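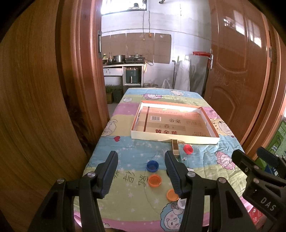 Bottle caps and an open box lid on a cartoon tablecloth, two hand-held grippers over it.

1/ Spent the weekend with the Prargate preprint on training arms from hand-held gripper demos. The claim going around is that you can skip the robot while collecting and lose next to nothing. I'm not there yet.

2/ The headline: 3,108 demos of tabletop sorting, then 300 trials on a real two-armed robot, 291 counted as successes. That's 97 per cent. Lovely number. Then you go looking for what "success" means and it's in a footnote to the appendix.

3/ A cap counts as sorted if any part of it ends up over the rim of the box. Any part. Leaning on the wall counts. I'd want that in the abstract, in bold.

4/ Credit where due, the home setups are messier than most lab benches. Busy cloth, sheep and little stars printed all over it, caps in dark blue, orange and red. A policy that copes with that has learned something. My question is how many cloths, and the paper doesn't say.

5/ Maëlle Chan asked about this on the mailing list and was told the test homes were "distinct from training". Distinct homes, or distinct tables in the same homes? Those are very different papers.

6/ Also, only 100 of the 300 trials used objects the policy hadn't seen. The other 200 are pooled in with them. Split them out! It's one extra row in a table.

7/ Dale Després reckons I'm being harsh and that the Gedel baseline is the real result, 40-odd points behind on the same task. Maybe. But Gedel was trained on teleop data from a different arm, with a single wrist camera. I don't know what that comparison measures and I doubt the authors do either.

8/ The bit I do believe is the speed. People with a gripper in each hand work quicker than people driving an arm through a headset. No argument from me. Whether quick data is good data is the part they've left to the reader.

9/ What would change my mind: raw trial videos, the seen/unseen split, and one run by a group that isn't Prargate. I've emailed to ask for the first two. Will add to this thread if I hear back.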